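What Is a Book Review, and Can a Kid Write One?

Hi, readers! I'm Haruna Yokoyama, and I have the best job ever, because people send me books and then ask me what I think of them. I write down what I think, and that's called a book review. Today I want to tell you how a review of a true book works (a book about real countries, real wars, real leaders, that kind of thing), because those are the trickiest ones and also my favorites.

A review is a piece of writing that tells other people about a book so they can decide if they want to read it. That's it! It isn't a book report. In a book report you show your teacher that you read the whole thing. In a review you're talking to somebody who hasn't read it yet, so you have to be fair to them and fair to the author too.

Where do I read? All over the place. At the kitchen table, on the bus, and on the bed most of all, flat on my stomach with my feet in the air. The bus is good for short chapters. Long chapters with maps in them need a place where you can spread out.

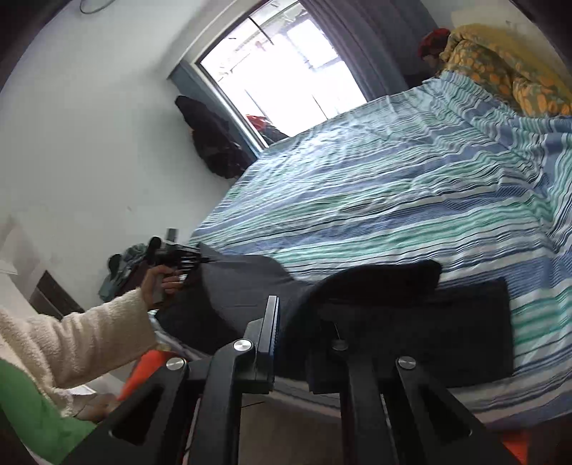
Fact or opinion?

Let's make up a country so we don't upset anyone. We'll call it Varkia. Now pretend I'm reviewing a book called "Who Runs Varkia?" and I find these two sentences in it:

Varkia held an election in January.

Varkia has the worst government in the world.

The first one is a fact, or at least it's the kind of sentence you can check. You could look in a newspaper or ask a librarian, and either there was an election in January or there wasn't. The second one is an opinion. How would you even measure "worst"? Worst at what? Fixing roads? Telling the truth? Two people could look at the very same country and argue about it all through dinner.

Opinions are allowed in books! I love a book with strong opinions. But the author has to show me how they got there, with facts I can check, and a big part of my job is to see if they did.

What is an argument?

When grown-ups say a book "makes an argument," they don't mean the book is yelling. An argument is the main thing the author wants you to believe, plus all the reasons they give you. I think of it like a table. The tabletop is the big idea and the legs are the reasons. When I read, I go around wiggling the legs. If one wobbles, I write it down on a sticky note (I use way too many sticky notes, my books look like they grew feathers).

Some titles ask a question, like our pretend book does. Watch out for those! A question title makes you curious, and it's a good trick for getting you to pick the book up. So when you reach the last page, go back to the cover and ask if the question ever got answered.

Do I have to read the whole thing?

Yes. Sorry! Once I got a history book with 859 pages, and I read every one, even the part on taxes. It took me so long that my library card got a workout from renewing it. But if I had stopped at page 200 I would have missed the chapter where the author changed his mind, and then my review would have been wrong.

You don't have to read it all at once, though. I read a bit, then lie back and think about it for a while, and then I read some more.

What if I don't agree with the book?

This happens to me a lot. I can think an author is wrong and still say the book is well written. I can also agree with every word and have to admit it was boring! Those are different questions, so I try to answer them in different parts of my review. And I never say mean things about the author as a person. I'm reviewing the pages.

One more thing I do is find a second book on the same subject by somebody who sees it differently. After 2 books you start to notice what each one left out, and that's when it gets really fun.
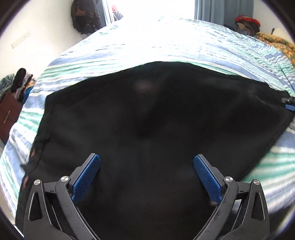 Toshio Fujimoto wrote in to say that he would do it the other way around: read the second book first, before you've made up your mind, and write your review only after you've slept on it. He also thinks kids should put the page number next to every fact they want to check, so they can find it again.

I like the page number idea so much that I'm stealing it. I'm not so sure about waiting, because I forget my best thoughts overnight, but you could try it both ways and see which review you like better.

Now go pick a book!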